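Household Systems, Unit 4: Plugs, Strips and Cord Management
Handout, April 22, 2024

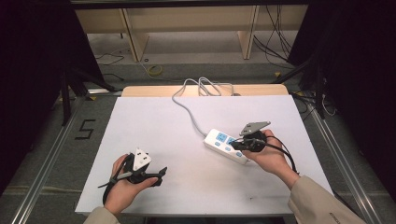
Before you plug anything in

Put the strip on a table where you can see it. Crawling under a desk is a tradition in this field — we will be breaking with it. Find the label and read the rating. The Davton strip on your worksheet is good for 1,783 watts, a number chosen by someone who dislikes mental arithmetic. A space heater at 1,000 leaves you 783 for everything else.

Seating the plug

Line up the prongs, then push straight in. Wiggling is for loose teeth. To unplug, pull on the plug body and leave the cord out of it.

Cord slack

Loose coils are fine, tight ones run warm. Never plug one strip into another, however long the room is.

For next time

List every plug in your kitchen with its wattage. Chargers count. Worksheet 4 is worth 90 points, and spelling "receptacle" is worth two of them.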